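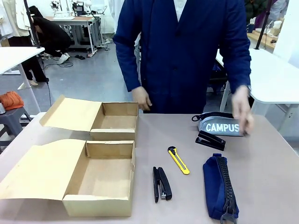
The grey pencil case, with both staplers, the yellow knife and a pair of the lidded boxes.

Reading time: 2 minutes
Print | E-mail this article

I've had the Gevance lidded boxes for a good while now and I'm still finding new jobs for them. They're plain corrugated cardboard with a hinged lid, they come flat in packs of 16, and I think they're brilliant! My desk drawers used to be a disgrace (ask anyone who ever tried to borrow a pen from me) and now there's a box for post, one for cables, one for stapling things...

Folding them is easy once you've done a couple. The first one I made had the inner flap on the wrong side, so do look at the creases before you start pushing corners in. No glue, no tape. The lid folds right back on itself and lies flat, so you can leave a box open on the table while you sort and it doesn't keep dropping shut on your hand.

A full-size stapler goes in with room to spare, and so does a stuffed pencil case. I stood 400 index cards in one and the sides hardly bulged. They don't like damp, mind. I left one by the back door in May and the bottom went soft within a fortnight.

My only real grumble is that the plain brown shows every biro mark. I'd love a darker colour. Still, I've just ordered another pack from the shop in Lutthorpe, and my sister wants half of them.

Yanti Tjoa
August 6, 2023

Comments (3)

Sutanto: Do they stack with the lids shut? I've got a very narrow shelf.

Yanti Tjoa: Yes, I have mine four high. Put the heavy ones at the bottom!

mandow91: Bought these for seed packets, very pleased. Same trouble with the flap on my first go.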